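The Night Bus to Irnwood

The last bus to Irnwood leaves from behind the fish market, and if you have never taken it then I envy you, because you still have the first time to come! It climbs out of Skivville with all its windows rattling, and then the town drops away and there is nothing but moor and the driver's radio.

Illia Stasiv had been saving for that bus since May. He had the fare in one pocket, a cheese roll in the other, and under his arm a biscuit tin tied up with string. He took the seat over the back wheel, the one with the heater, and put the tin on his knees.

"Is that food?" asked the old woman across the aisle.

"It's bees," said Illia.

She thought about this as far as the reservoir.

"How many?"

"One queen and a few to look after her. My aunt's hives died over the winter. She's got 3 of them standing empty behind the house and she won't talk about it, so I'm bringing her this lot." He lifted the tin so she could hear. It made a small sound, like a fridge in another room. "They're from Butovero. They're supposed to be very good-natured."

"Bees from Butovero," said the woman, delighted. "On the 219! Wait till I tell my sister."

She moved over to sit beside him, bringing 2 shopping bags and a coat that smelled of lavender, and wanted to know everything. Did they sleep? Would they mind the bumps? Did they know they were on a bus? Illia, who had read every bee book in the Skivville library and had been longing for somebody to ask, told her all of it. He told her how a queen pipes before she swarms, a thin little trumpet note that you can hear if you put your ear to the wood. He told her how bees dance the way to a lime tree, and how they hang in chains, leg to leg, when they are building wax. By the time they reached the top road the driver had turned his radio off to listen.

"And your aunt," said the woman. "Will she be pleased?"

Illia looked out at the dark. It was a fair question. His aunt had brought him up among sheets and baskets, taking in other people's washing, and the bees had been the one thing she did that was for herself. In all that time he had never once surprised her. 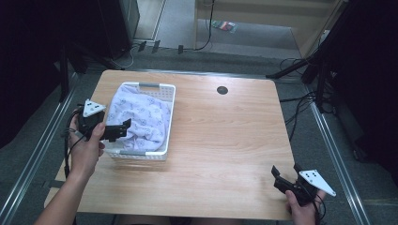 A basket on the table, cloth heaped above the rim.

"I don't know," he said. "She might shout."

"Shouting's all right," said the woman. "My sister shouts. She shouted all the way through her own wedding."

At Yook the road was flooded, as it always was, and the driver stopped and peered at the water. Illia could feel the tin humming through his trousers. He pictured the bees pressed close around their queen, warm as a pocket, with no notion of water or moors or aunts.

"Hold them up high!" called the driver, and Illia held them up high, and the woman held up her shopping as well to keep him company, and the bus went in. Water hissed along both sides. Something bumped underneath. Then the front wheels found the hill and they came up streaming on the other side, and all of them cheered — the driver loudest.

There was a light on at the Irnwood stop. His aunt was standing under it in her slippers with a torch, though he hadn't told her he was coming.

"Your library rang," she said, when he had climbed down. "You've a book overdue. Practical Queen Rearing, they said." She shone the torch on the tin, and then on his face, and then on the tin again.

"Shout if you like," said Illia.

She put her ear down to the lid. Behind them the bus didn't move. The old woman had her nose to the glass and the driver had switched off his engine, and it was so quiet that you could hear the water dripping off the wheel arches.

"She's piping," said his aunt. "Oh, Illia. Listen to her!"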